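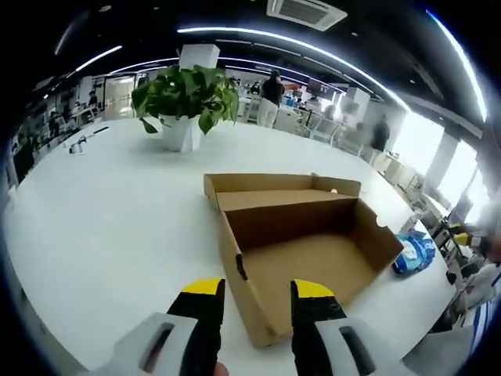

[Papercraft-Talk] Re: Scoring thick cardstock and cracked folds
Posted 23rd October by Roxana Ñahui
Print this message | E-mail this message

Hi everybody,

I've been meaning to answer this for days and kept getting pulled away by the craft fair stuff, so I'm quoting Bev's message to save you all hunting for it:

> I am making the concertina cards for my sister's anniversary
> and every single fold is cracking on me. It's the dark plum
> cardstock, colored on the outside with a white core, so the
> cracks show up as a nasty white line right down the front.
> I've scored it with the bone folder and I've scored it with
> the stylus on my board and it makes no difference. I've now
> wasted five sheets and it isn't cheap. Is it me or is it the
> paper? Also, does it matter which side you score on? My
> friend says one thing and the lady at the store says another.
>
> Bev

Bev, it's a bit of both I think, and please don't feel bad about the five sheets! I once went through most of a pack of navy making place cards for my niece's wedding and ended up doing them in cream, which she liked better anyway.

First thing I'd check is the grain. I ignored grain for years because it sounded like something for proper bookbinders, and then a lady at the Skemitton retreat sat me down and showed me, and I felt pretty silly. Take a whole sheet and bend it over gently without creasing it, first one way and then the other. One way it flops over easily and the other way it fights you. You want your fold to run in the same direction as the easy bend. If you fold across the grain you're snapping all those little fibers, and with a white core you'll see every one of them. For a concertina card you've got four or five folds all going the same way, so if you cut your strip wrong then they're ALL wrong. I bet that's what happened, especially if you cut the strips the long way of the sheet to get more length out of them. (I would have done the same. It's the obvious way to cut it.)

If the grain goes the wrong way for the length you need, cut shorter pieces with the grain right and join them with a half-inch tab. You can hide the tab behind a panel and honestly you'd have to go looking for it.

Now the which-side question, which I know people have strong feelings about. The little ridge that your scoring tool pushes up on the back is called the bump, or at least I call it the bump. I fold so the bump ends up on the INSIDE of the card. So you score on what will be the outside of the fold, then fold away from the groove. It feels backwards and half of you are going to write in and tell me so, but try it on a scrap both ways and look at them under the lamp. With a concertina it means you have to flip the strip over for every other fold. I pencil a tiny M or V at the top edge for mountain or valley, otherwise I lose track by the third one, particularly if the TV is on.

About the tool. I have the Paserow board, the older one with the grooves in eighths, and the stylus that came with it has quite a sharp tip. On ordinary card it's lovely. On the heavy stuff it nearly cuts, and then of course the fold splits. I use the fat end now, and I go over it three or four times lightly where I used to do one hard pass. My mother taught me to do it with an empty ballpoint pen and a steel ruler that she'd had since 1969, and I still go back to that for anything really thick. The ruler is in my drawer right now and the numbers are nearly worn off it.

A few of you asked me privately about weights as well, so here's what I have on my shelf:

Card bases: 100 lb. Holds up nicely with a lot of layers on the front.
Concertinas and anything with more than two folds: 80 lb, and I put the heavier pieces on as panels afterward.
Mats and layers: whatever's in the scrap box.

And Bev, if you look at that list you'll see my other thought, which is to do the folded strip in something lighter and save the plum for the panels. You'd only see the plum on the flat parts, so nothing to crack. I did a set like that in August using the Londoño pearl paper for the strip and it folded like butter. It's not a cheap paper either but you don't use much.

If you're set on using what you've got, then color the cracks. Take an ink pad as near to the plum as you can find, and a little sponge dauber, and run it along the fold once the card is folded. Hardly any ink, dab it on a scrap first. I do all my edges at the same time so that it looks like I meant it. Somebody on here (was it Lorna?) uses a marker for this but I find the marker leaves a shiny stripe on some cardstocks. Lorna, if it was you, which marker is it?

The weather makes a difference too. When the furnace comes on in the fall my craft room gets terribly dry and I get cracks on paper that behaved perfectly all summer. I keep the good cardstock in the hall closet now and only bring out what I'm going to use. My husband has given up on there being room for coats.

While I'm here, two other bits —

The Christmas tag swap has 22 people signed up so far and I can take a few more. Same as last year, you make one tag for each person in your group plus one for me to keep as the sample, no glitter that sheds please, and put your name on the back of each one. I'll send out groups once everybody's in. Please don't mail anything before you get my address list, there are two new people and one who has moved.

Also, does anyone still have the instructions for the Nodia pop-up lantern card? It was a free sheet they gave out with the dies and I've lent mine to somebody and I can't for the life of me remember who. I don't need the dies, only the sheet with the fold diagram. A photo of it would be fine. I want to make it for the library table and I've tried working it out from a finished one, but I don't want to take it apart to see what's going on in the middle.

And Marjorie, I did get your parcel, thank you so much! I counted the paper flowers because you told me I'd never guess, and there are more than 1250 in there. What on earth were you planning to do with them all? I've already used a handful on a sympathy card and I'm going to bring the rest to the next make-and-take so people can help themselves.

Bev, let us know how you get on with the second batch. If you can tell me which way you cut those first strips I'd love to know if I was right about the grain. And happy anniversary to your sister.

Hugs,
Roxana

Print this message | E-mail this message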